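Jendeo Arkisby ankle boot, review
March 9, 2019

The Arkisby is a side-zip ankle boot with a 4 cm stacked heel and a rounded toe. I bought the black pair in my usual size and have worn it for two months, mostly on pavement.

The upper is smooth leather, lined to the ankle. It creased across the toe in the first week and has not changed much after that. The zip runs freely but has no tab, so it is awkward with gloves on.

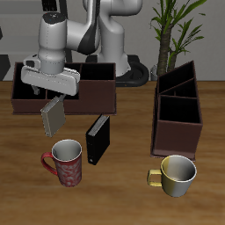

Fit and sole

Length is true to size. The instep is low - anyone with a high arch should go up a half size. The rubber sole grips well on wet paving and shows light wear at the outer heel.

Price

£174 from Lolico, or £214 with the shearling lining. The plain version is the better buy. The lined one takes up room the toe box does not have.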